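Gimbridge: Harbor Lines for Android
Version 2.4, updated June 17, 2019
Publisher: Brirnier
Category: Simulation / Idle
Installs offline: Yes, after first launch

Overview

Gimbridge: Harbor Lines is an idle management game in which the player runs a ferry company. You start with one boat and one dock in the town of Nasville. Boats of the same level can be combined into a boat of the next level, and each level earns more coins per crossing. The game contains 12 harbors. The last of them, Iordache, opens only when every earlier harbor has a second dock.

Gameplay

Boats are placed on the route by dragging them from the yard. A boat on the route earns coins each time it passes the ticket office. Tapping the route doubles boat speed while your finger is down. Coins buy new boats, extra yard slots and dock upgrades. Boat prices rise with each purchase, so combining low-level boats early is usually cheaper than buying high-level ones directly.

Offline earnings are collected for up to 2 hours. The limit can be raised in the harbor office with pearls, the second currency. Pearls are awarded for daily tasks and for the first crossing to a new harbor.

What changed in 2.4

- Storm events now pause the timer on daily tasks
- Yard can be sorted by boat level
- Fixed a crash when two boats were combined during a save
- Lower battery use with the 30 fps setting
- Coin totals above 900 million display correctly 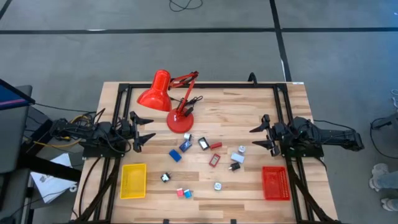
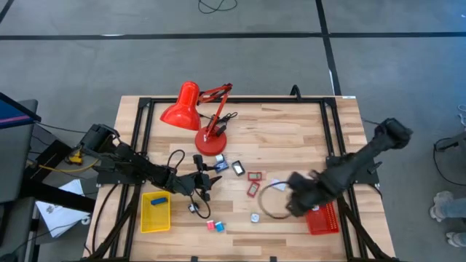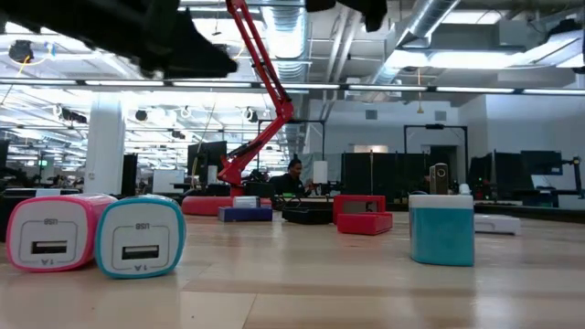

Reader comment from northpier_k: The offline limit is still too short for me. I upgraded it twice and the third step costs 535 pearls, and daily tasks pay very little once you are past the middle harbors. The sorting option is good, though it resets every time I close the game. Saves from the previous version loaded without a problem.

Requirements

Android 5.0 or later. Around 900 MB of free storage is needed during installation; part of this is released when the setup files are removed. A network connection is needed for first launch, cloud saves and storm events.

Installation

1. Back up your save from Settings > Account.
2. Close the game if it is running.
3. Install version 2.4 over the existing version. Do not uninstall first, or local saves will be deleted.
4. Open the game and wait for the harbor data to load.

Known issues

The sort order in the yard is not kept between sessions. On some tablets the ticket office overlaps the coin counter in landscape view. Both are listed for the next update.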